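Romana Rusnák
@romanarusnak

I want to write a short thread about learning to write by hand again, at 51. It is long for me, so please be patient. 1/9

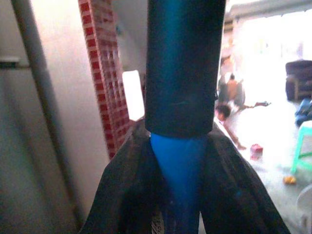 My handwriting was good until I finished school in 1986. After that I had an office job with a typewriter, then a computer, and my letters became smaller and more ugly every year. This December I could not read my own shopping list. So I went looking for pens, and I learned that I like dark blue very much, the kind that is nearly black, with a little shine on it, and a much brighter blue next to it. I have now chosen my two inks in the same way: one nearly black, one very bright. 2/9

The dark one is for letters. The bright one is for corrections, and I make many of them. 3/9

My teacher is Hortensia Mosquera. She gives an evening class above the Drasero bakery, and the whole staircase smells of bread. In the first lesson we wrote only the letter "l". One hour of "l". My hand hurt until the next morning. 4/9

She says that I press too hard. I turned my page over and I could feel every line with my finger, so I must agree with her. 5/9

For those who asked about paper: I use a Jistari notebook, the one with pale grey lines. The cheaper one from the supermarket let the ink go through to the other side. I still use it for the telephone messages. 6/9

The most difficult letter for me is the capital H. In my language it is rare at the beginning of names, and here I write to Mrs Hunt, my old neighbour, every second week. Her name looks like a broken fence. She answered that she likes the fence. 7/9

My niece Eline asked why I don't send a voice message. I do send them also! But she kept my birthday card on her shelf, and a voice message cannot stand on a shelf. 8/9

Next month we begin with joined capitals. If somebody knows a good exercise for a heavy hand, please write it under this post. I have already tried holding the pen further back, and my lines became light but went in all directions. 9/9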